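So, neuer Thread, weil mich nach dem letzten wieder etliche gefragt haben, wie das mit den chinesischen Zeichen läuft. Kurzfassung: langsam, aber ich hab einen Heidenspaß!

Stand heute: 122 Zeichen, die ich sicher erkenne. Schreiben kann ich davon deutlich weniger, Handschrift ist bei mir eine Katastrophe (war sie auf Deutsch auch schon immer).

Angefangen hab ich im Januar mit Kesus, die App mit den Karteikarten. 18 neue Karten am Tag waren voreingestellt. Das hab ich eine Woche durchgehalten und dann kam der Wiederholungsberg. Stellt das runter. Ich mach jetzt fünf und bin ein glücklicherer Mensch.

Was bei mir den Knoten gelöst hat, waren die Bestandteile. 木 ist ein Baum, 林 ein Wäldchen, 森 ein richtig dichter Wald. Ok, das kennt jeder aus dem ersten Kapitel, aber danach hört es ja nicht auf!

Nehmt 青. Klingt qīng. Dann kommt links Wasser dazu: 清, klar. Sonne dazu: 晴, heiterer Himmel. Rede dazu: 请, bitte. Alles irgendwie qing, nur der Ton wechselt. Als ich das kapiert hatte, saß ich mit offenem Mund in der Bahn und hab meine Haltestelle verpasst.

Gegenbeispiel, damit keiner zu euphorisch wird: 买 kaufen, 卖 verkaufen. Ein Dach aus zwei Strichen Unterschied und der falsche Ton, und schon hab ich im Kurs bei Idbridge sehr überzeugend erklärt, dass ich mein Fahrrad kaufen möchte. Mein eigenes.

Zum Kurs, weil die Frage kam: online, abends um halb acht, kleine Gruppe. Ich mag ihn, das Lehrbuch weniger. Lektion drei ist komplett Flughafen. Ich fliege nirgendwohin.

Lieblingskauf bisher: ein gebrauchtes Radikalverzeichnis von Wouters, dem Antiquariat am Kanal. Eselsohren, Kaffeefleck, fremde Bleistiftnotizen am Rand, die besser sind als der gedruckte Text.

Gelernt wird bei mir morgens, 40 Minuten vor der Arbeit, Handy im Flur. Abends bleibt nichts hängen, da lese ich nur noch und rate.

Und Raten ist überhaupt das Schönste. Teeverpackungen, Speisekarten, Stoffmuster, alles wird angestarrt. Die Hälfte versteh ich falsch und freu mich trotzdem.

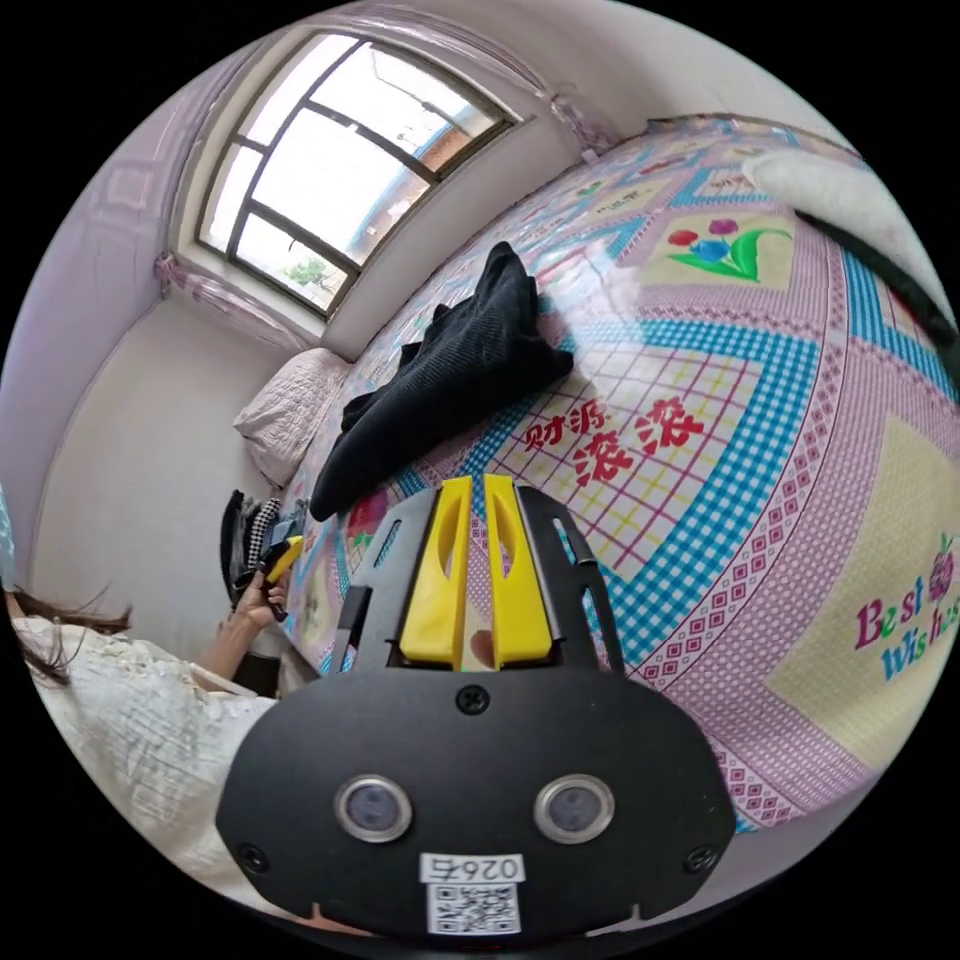 Mein Zeichen der Woche ist die Muschel, 贝. Muscheln waren früher mal Zahlungsmittel, deshalb steckt sie in lauter Wörtern mit Geld und Wert, zum Beispiel in 贵, teuer. Und in 财, Reichtum, wie in dem roten 财源滚滚 auf der Steppdecke mit den Karos! Heißt so viel wie: Das Geld möge nur so hereinströmen. 源 ist die Quelle, und 滚 mit den drei Wassertropfen links ist das Rollen und Wogen, gleich doppelt, damit es ordentlich rauscht. Ich hab 滚 bis dahin nur als „hau ab“ gekannt, ähem. Nächstes Mal dann Zählwörter, falls ich die bis Juni verstanden hab.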